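Progress report to Cinammont, Feb 19, 2019
Project: Vultbridge, tray sorting software
Prepared by: Halfdan Þorgeirsson

**Work done in this period**

The planner now takes the tray edges from the wrist camera and no more from the fixed map. Lærke Bach has rewritten the edge finder, and it is merged in the main branch. We recorded 1,247 approaches at the Zutcombe bench for testing it. In 228 of them the edge finder gave no answer, mostly with the black tray, where the shiny rim confuses the fit. With the red tray we are satisfied.

**Control**

The control loop runs at 100 Hz. We had two stops because of a late message from the camera driver. The driver has now a time limit, and the arm holds its position when the limit is passed.

**Open points**

- The rim fit for dark trays must be improved before we can close milestone 2.
- The replay tool does not yet show the planned path over the camera picture.
- We still wait for the grasp labels from Blöndal.
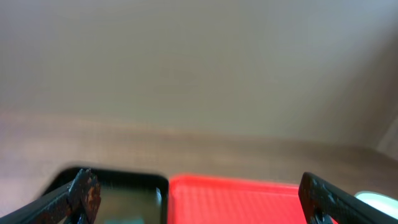
*Figure 1. Wrist camera view with open gripper, black and red tray side by side.*

We ask to keep the end date in July unchanged.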